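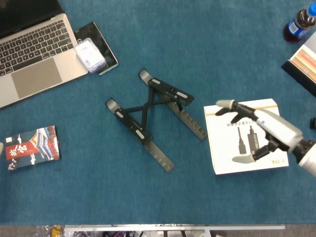
How do you know when an old gearbox needs rebuilding?

Usually the synchros give it away first: a crunch going into second when the oil is cold, which goes off a bit once you've driven a few miles.

That was the first thing I asked the owner of Arkitz, the gearbox workshop on Zilalar Lane, and the answer went on a good deal longer than I've given it here, taking in the smell of old oil, the way people rest a hand on the lever, and a long and rather lovely detour about a van that would only find reverse on a slope. I had gone along meaning to stay for a cup of tea. I stayed through the tea, a cheese roll and most of an afternoon.

Arkitz looks after manual gearboxes from older front-wheel-drive cars, the sort that main dealers would sooner swap than open. It moved to the lane in July, from a much smaller unit behind a tyre place, and it's still settling in. "I've got shelves now," he told me, with real pleasure. "I used to keep the bearings in the office and the office in the van. If the phone rang I had to work out which of the two I was meant to be standing in."

He started on gearboxes because nobody else at his first garage wanted to. Engines were what the other lads fought over, and the transmission jobs got left on the floor until somebody gave in. "I gave in every time," he said. "And I found I liked it – it's clean work once you've got the muck off, and you can see what's gone wrong. A worn hub looks worn. You hold it next to a new one and there's your answer." He has rebuilt nearly 600 since he went out on his own, and each one has a page in a ledger with the bearing sizes, the shim thickness and any remarks. Some of the remarks are quite long. One of them just says "never again", though he admits he did the same model the following spring.

I asked about parts, which everybody with an older car ends up talking about sooner or later. Bearings and seals are easy enough, he said, and he buys most of his from Bensaid, who have been good to him and who pick up the telephone. Synchro rings are harder. For a couple of the rarer boxes there's been nothing new on the market for years, and he has been stripping scrap units for the best of what's left. "You might open three and get one decent set of rings. Then you've got three empty casings to find a home for." I can report that the casings have found a home, under the stairs.

The newer part of the business is the limited-slip differential, sold under the name Nument, which he fits during a rebuild if the customer would like one. It came out of his own weekend hillclimb car. He wanted something milder than a full competition unit, a diff that would pull the car out of a wet hairpin but still let you park outside the shops without a fight. It went through two versions before he was happy. The first was too eager and tugged at the steering on rough roads. The second one he drove 345 miles to the coast and back with his wife in the passenger seat, and she slept for a fair bit of it, so he put it on the price list.

Would he tell everybody to have one? He thought about this for a while, wiping his hands on a rag that wasn't helping. "If you're doing the school run, save your money and put decent tyres on. If you do track days, or you live up a muddy track, come and talk to me. I'd sooner sell you nothing than have you ring up in a month wondering what you paid for."

We got on to oil, naturally. He is firm about oil. Use the grade in the handbook, he says, even if a chap on a forum has had wonderful results with something else, and change it even when the handbook says the box is filled for life. He drains every box that comes in through a paint strainer, and he can tell quite a lot from what it catches. Fine grey paste on the drain magnet doesn't trouble him. Flakes of brass he'd want to look into, and anything with an edge to it means the car stays.

Waiting time for a rebuild is two weeks at the moment, longer if the rings have to be hunted down. He'd like you to ring before bringing a gearbox over, and to drain it first if you're carrying it in the boot. Mornings are best for the telephone. After dinner he's generally at the bench with the radio up – and, having heard how loud he has it, I'd ring in the morning.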